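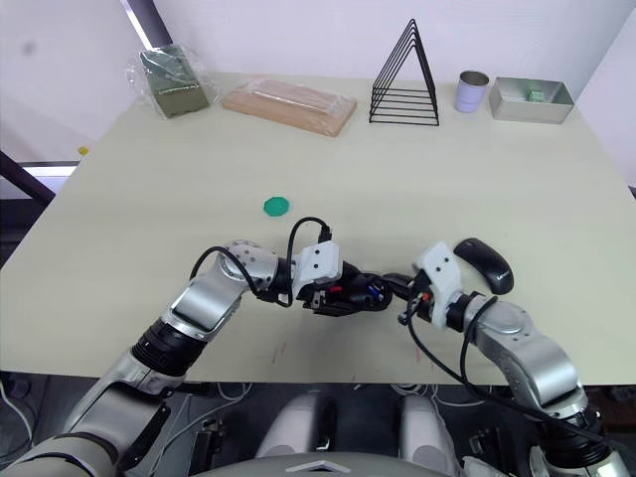
Part-Time Baker's Assistant, Early Mornings
Sirkness Bread, Varghese Street
Posted January 27, 2025

We are a small neighborhood bakery looking for one more pair of hands to join us in March, when the farmers market starts up again and our mornings get a good deal busier. If you like bread, don't mind the dark, and can be cheerful (or at least civil) before sunrise, please read on. You don't need bakery experience. Two of our current bakers came to us from a garden center and a school bus garage, and they both shape a better rye than I did in my first couple of years.

The job is 30 hours a week, spread over five mornings. We start at 4:30 and most people are out the door by 11, usually with a loaf under one arm. You would begin on the bench, scaling and shaping dough alongside one of us, and then move over to the ovens once you feel ready. Some people take to the ovens in a couple of weeks and some would much rather stay at the bench all year, and we have found room for both kinds.

On an ordinary morning you can expect to:

Weigh and divide dough for our sourdough, rye and sandwich loaves
Shape rolls, and then more rolls, and on holiday weeks a truly silly number of rolls
Load and unload the deck oven with a partner
Pack the wholesale orders for the Sevus Inn and the two cafes by the river
Sweep, wipe down and wash up as you go
Help at the front counter for the last hour if there's a line

You'll be on your feet the whole shift and lifting flour bags of up to 50 pounds, though we're happy to split a bag or share a lift. We work with wheat, rye, eggs, milk, sesame and tree nuts every day, so please think that over if you have allergies. A food handler's card is required, but we will pay for the class and for your time taking it.

Pay starts at $19 an hour and goes up a dollar after your first 6 months. Everyone on the crew shares the counter tips, the whole crew, including whoever is at the sink. We offer paid sick time, two weeks of paid vacation, and as much day-old bread as your freezer can stand. We close for 11 days in the summer so that everybody can get away at once — and the starter gets a rest in the fridge, poor thing.

A word about the place itself. The bakery was opened by the Rudarov family, who still own the building and still come in for poppy seed rolls, and several of the recipes on our wall are theirs. We've changed very little about them. The radio gets argued over. The coffee is good. Parking behind the shop is free until 9, and there are hooks inside the back door for bikes.

To apply, stop by after 11 any morning we're open and ask for Brodie Sheehan, or leave a note at the counter with your name, a phone number and a few lines about yourself. A resume is fine but not needed. I'd much rather hear what you like to cook at home, or what you've always wanted to learn. We'll invite a few people in for a paid trial morning — wear closed shoes, tie back long hair, and have a bite of breakfast first.

We'll keep reading notes until the spot is filled, and everyone who leaves a number will get a call back either way.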